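Teaching Assistants' Induction: Session 2 Handout
Marking and feedback

These notes go with the second session of the induction course for postgraduates who teach at the Clikside campus. Read them before you mark your first set of scripts. The slides are on the Plirkent site under Induction, and the recording of last August's session is there too, although the section on late work in it is out of date.

What you are expected to mark

Most assistants are given one seminar group and mark its short essays and its reading logs. You do not mark final examinations. If a module leader asks you to, refer them to the Graduate Teaching Office in the Arrieta Building before you agree to anything. Laboratory assistants mark notebooks only, using the sheet printed inside the front cover.

Before you start

Read the marking scheme for the module, then read five or six scripts without giving them a mark. Go back to the first one and begin. Keep a short note of any decision the scheme does not cover, for example an essay that answers last year's question, and treat later scripts in the same way.
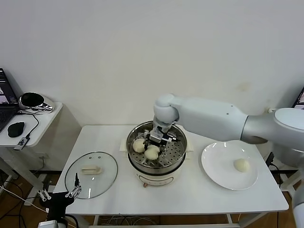 Can I talk to a student about a mark before it is released?
Wait until the marks have been released on Plirkent. Until then every mark is provisional and the module leader may change it. You may discuss the content of the essay at any time.

Writing comments

Each essay needs a comment at the end and a few in the margin. The end comment should say what the student did well enough to repeat, and what to change next time. Write in full sentences and address the student as 'you'. Avoid single words such as 'vague' in the margin – say what is missing. Grammar should be corrected on the first page only, with a note that you have stopped there.

Return and moderation

Scripts go back to students within 7 working days of the deadline. Send your marks to the module leader two days before that, so that a sample can be moderated. The sample always includes every fail and every first. If your marks are adjusted, the whole group is adjusted, and you will be told by how much.

Time and payment

Marking is paid by the script, at the rate in your letter of appointment. Claims are made on form 1371, signed by the module leader and handed in at the Arrieta Building. Questions about a late payment go to extension 1740.

For next session

Read the two sample essays in the Pladholm reader and mark both out of 100. Bring your marks and one end comment, typed, with your name left off.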